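Clock Skew

The alert fired at 02:14 on the monitoring host and at 02:16 on the database host, and that was the fault, although Naima Belkadi did not see it for another hour.

She opened the ticket from the kitchen. The summary line read: duplicate job execution, settlement queue, severity 2. The queue belonged to Morsy, the scheduler that Likden ran for its freight customers. Each job in Morsy was guarded by a lease. A worker took the lease, ran the job, and released it. If the worker died, the lease expired after 38 seconds and another worker could take it. The design had been in service for seven years and the document that described it was two pages long.

Two workers had run the same job. Both had written a result. The results differed by one freight charge.

She paused the queue, wrote the time in the ticket, and rang the second on the rota.

"Both of them had the lease?" said Taha Abdel Rahman. He sounded as though he was lying down.

"Both of them have a log line saying so."

"Which store?"

"Climent. Same cluster, same key."

"Then one of the lines is wrong."

"Or neither is."

There was a noise of bedding and then of a chair. He joined the call properly at 02:41. He had his camera off. So did she.

They divided the work. Taha took the store. He pulled the write history for the key and read it out in order: granted to worker six, renewed, renewed, expired, granted to worker eleven. No overlap. The store had done what it was asked. Naima took the workers. Worker six had logged its last renewal, then nothing, then the result. Worker eleven had logged a grant and a result. In worker six's log the result came nine seconds before the expiry. In the store's history the expiry came first.

"Garbage collection pause?" said Taha.

"I looked. Longest pause is under a second."

"Network?"

"It renewed fine. Then it decided it didn't need to renew again, because by its own reckoning there was plenty left on the lease."

He was quiet while he read the source. Naima knew the part he would be reading. The worker did not ask the store whether the lease was still good. It compared the expiry time with its own clock. The comment above the comparison said that the clocks were synchronised and that the round trip was not worth the cost. The comment was signed D.C.

"Run the date command on six," he said.

She ran it on six and on the store, side by side. The worker was 121 seconds behind.

The time service on the Kirkallow hosts was a small daemon that asked an upstream server for the time and slewed the local clock towards it. On worker six the daemon was running. It had been running for months. Its log showed that in April it had lost its upstream, written one warning, and gone on correcting the clock against itself. The health check asked whether the process was alive. The process was alive.

"How many others?" said Taha.

She wrote a loop and let it go through the fleet. It took longer than she wanted. The offsets came back one to a line, most of them a few milliseconds. Every host in the Kirkallow rack that worker six sat in was behind, none by the same amount.

"It's the rack," she said. "The firewall rule for that rack was rebuilt in April. I approved it."

Taha did not answer that. He typed for a while. "I'm taking the rack out of the pool," he said. "You can unpause when it has drained."

It drained at 03:37. She unpaused the queue and watched the depth fall. The backlog cleared without a further duplicate. She copied both versions of the freight charge into the ticket and marked the customer record for correction by the day team. Then she went back to the comment.

Dorottya Csonka had left Likden before Naima joined. Her initials were on most of Morsy. The code was plain and tended to say what it was assuming, which was how Naima had come to trust it. She searched the old review archive for the commit and found the thread. Ehab Kabbaj had asked one question on it. What happens if the clocks are not synchronised?

Dorottya had replied the same afternoon. Then we have a larger problem, and the monitoring will tell us.

He had written: Will it?

She had written: I will raise a ticket.

Naima searched for the ticket. It existed. Title: alert on clock offset, all hosts. Priority: low. It had been moved between teams four times and closed by an automatic rule that closed anything untouched for a year. The rule had left a polite message inviting the reporter to reopen it if the matter was still relevant.

She reopened it. She changed the priority, linked it to the incident, and assigned it to herself. The system sent a notification to the reporter's address and reported, a moment later, that the address did not exist.

"There's a fix that doesn't depend on the clock," said Taha. "The store hands out a number with each grant. It only goes up. The worker sends the number with its result, and the results table refuses anything lower than the last one it saw."

"I know. It's in the two-page document. Under later."

"Who signs off later?"

"Shaimaa does, at ten."

Shaimaa El-Sayed ran the platform group and read incident reports from the bottom up, actions first. Naima started with the actions. Alert on clock offset. Change the health check so that it asked for an upstream as well as a process. Restore the rule for the rack. Add the number to the grant. Under each one she put a name, and under three of them the name was hers.

The timeline took longest. Every event had at least two times attached to it and she had to choose whose to print. She tried a column for each host – worker, store, monitoring – and it came out too wide for the page. In the end she put the events in the order the store had seen them and wrote above the table that all times were the store's.

Taha read it through and asked what the store took its time from.

She opened another terminal to check.
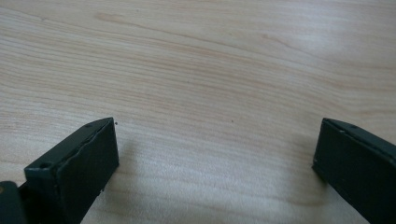 Pale wood grain, with two dark gripper fingers set wide apart.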